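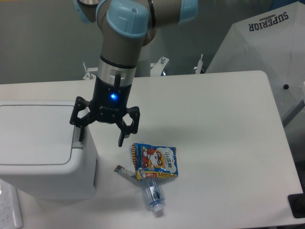
Trivcombe table-clearing set: arm over the table, gripper open, bin on the left.

Trivcombe / table clearing, teleop demos

README, v0.3. Still a draft, ping Bayu Setiawan if something is plainly wrong.

What's in it

1,174 teleoperated episodes of one arm clearing trash off a white table into a lidded bin. One arm, two-finger gripper, one operator at a time. Collected at the Drorkbridge bench over most of April. No scripted motion anywhere, every trajectory came from a person on the leader handle.

Trash items: snack bag, clear plastic bottle, small wrapper. Same three item types all the way through, poses change.

Splits

train: 900
val: 266
held back: 8 (bad timestamps, kept for debugging the loader, don't train on them)

Max episode length is 600 steps. Anything longer got dropped before numbering, so gaps in the raw ids are expected.

Task text

One instruction string per episode. Mostly "put the trash in the bin". Some are per item ("throw away the bottle"). Norbert Hubáček wrote the strings and was not consistent about capitals, lowercase them on load.

Collecting more episodes

1. Home the arm. Check the bin is on the left and the table is clear of anything that isn't in the item list or on the fixed-clutter list (see notes).

2. Put the items down by hand. Overlap is fine and we want it, bag on top of bottle is the most usefull case. Don't tidy them into a row.

3. Gripper fully open, up off the table, before you hit record. If you start with it half closed the first gripper delta is garbage.
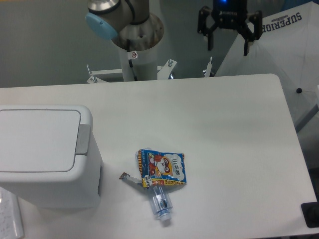

4. Record. Go for the top item first unless the instruction names one. Slow down for the last bit of the approach. The handle is twitchy near the table and the force limit will trip if you press.

5. Lid: open with a fingertip, let go, then fetch the item. Don't try to do both in one grasp. We lost a whole afternoon to that.

6. Stop recording with the gripper open and the arm back over the table. Mark success / fail right away, not at the end of the session. Fails stay in. Set the flag, leave the file.

7. Reset and shuffle. New poses every time, even after a fail.

Fields

obs/head: RGB, head camera
obs/joints: arm joint positions, radians
obs/gripper: 0 closed, 1 open
action: joint targets plus gripper, from the leader
success: bool, set by operator
instruction: string
operator: initials

Dzene writes the files, osside-tools reads them. If you get a shape mismatch on action you are on the old Osside reader, update it. Older reader drops the gripper channel without telling you.

Known issues

Leader handle lag. Action runs slightly ahead of obs/joints. We did not realign. If your policy overshoots on the grasp look here first.

Head camera got bumped and re-seated more than once. No per-session extrinsics, sorry. Treat the view as roughly fixed and augment.

Flat wrapper is the hard one. Fingers skate over it unless you come in at the crumpled part, and operators each found thier own trick, so the demos are pretty multimodal. Bottle is easier, grab it across the body.

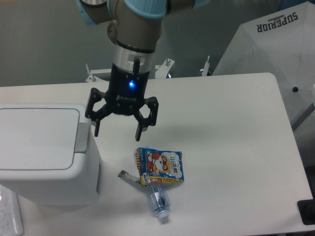

Bag grasps are all over the place too. Some operators pinch a corner, some take the middle and crush it. Both count as success if it ends up in the bin. If you want only one style, filter by operator.

Notes

Fixed clutter: printed sheet front left, umbrella back right. Leave both where they are, same for the black part at the right corner of the table.

Success labels are operator judgement only, no second pass yet.

TODO: second pass on labels, extrinsics per session, fix capitals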